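# The Slow Boat to Kirklow

The trade talks between Plevance and Kirklow entered their third year this summer, and both sides would like it known that the mood is excellent. The mood has been excellent since the first round. It was excellent on the night the Kirklow delegation walked out over cheese, and it was still excellent when they walked back in for their coats.

At issue is a tariff schedule of 121 lines, of which 14 remain open. Most cover the things you'd expect: seed potatoes, secondhand tractors, a type of roofing nail. One covers "articles of bedding, quilted or otherwise," and has eaten more hours than all the others put together. Kirklow taxes quilted goods as textiles. Plevance ships them as furniture. A cushion crossing the strait changes its nature somewhere near the halfway buoy. 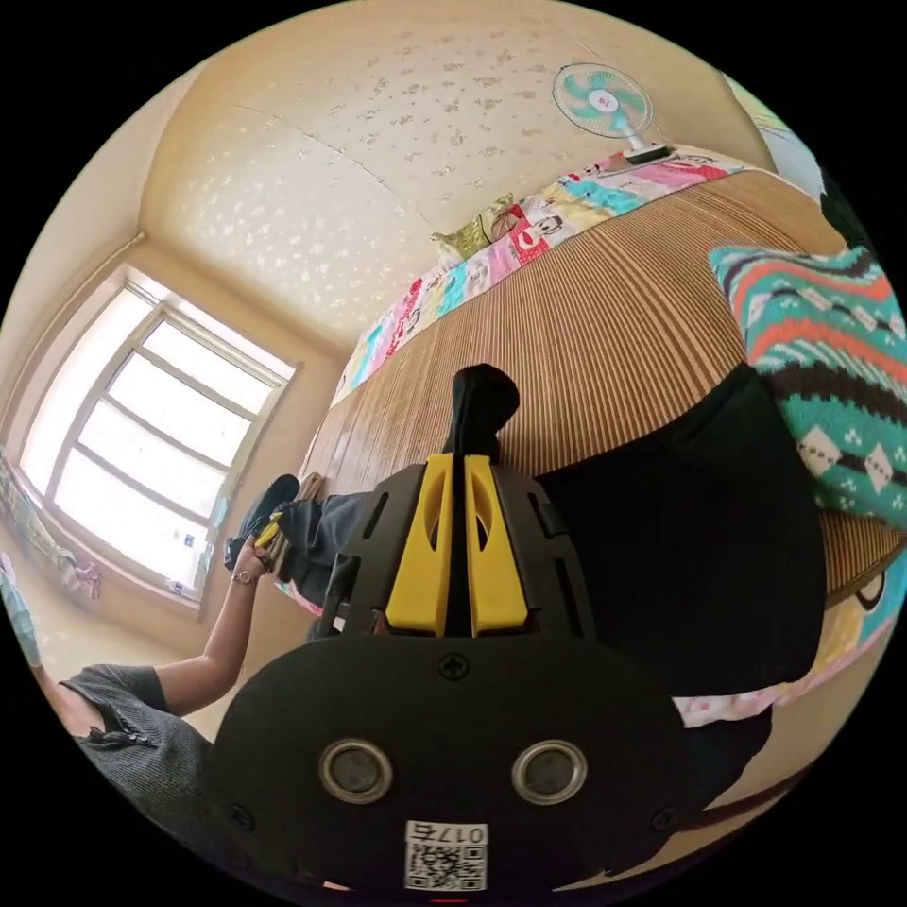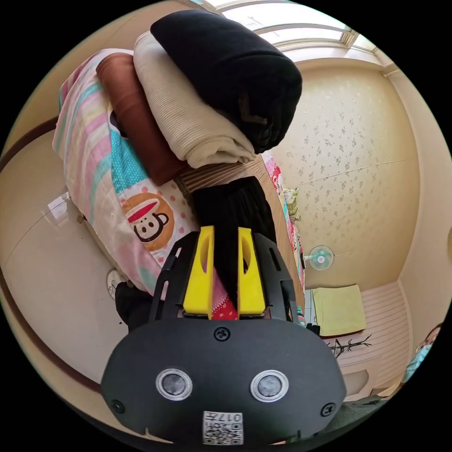
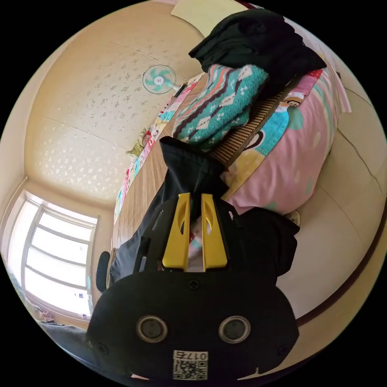
*Nermin Değirmenci*

The ministers met again in Prasertsri, a neutral port chosen for its ferry and its indifference. They stayed two days and issued a statement of 53 words, four of which were "constructive." I've read it several times and can report that both governments favor prosperity.

Exporters are less serene. A shipper on the Plevance docks told me she now fills out two sets of forms for every pallet and sends whichever one the duty officer seems to be in the mood for. Her fee for a disputed load is 150 crowns, paid at a window that opens after lunch. She has applied for a refund on every one of them. The refund window is the same window.

There is talk of an interim deal, to be signed in December, that would freeze the open lines and let everybody go home. Kirklow's negotiators call it a bridge. Plevance's call it a pause, and would like the word defined in an annex. The annex is being drafted now, and a first reading has been set for the next round, assuming the two sides can settle who pays for the ferry.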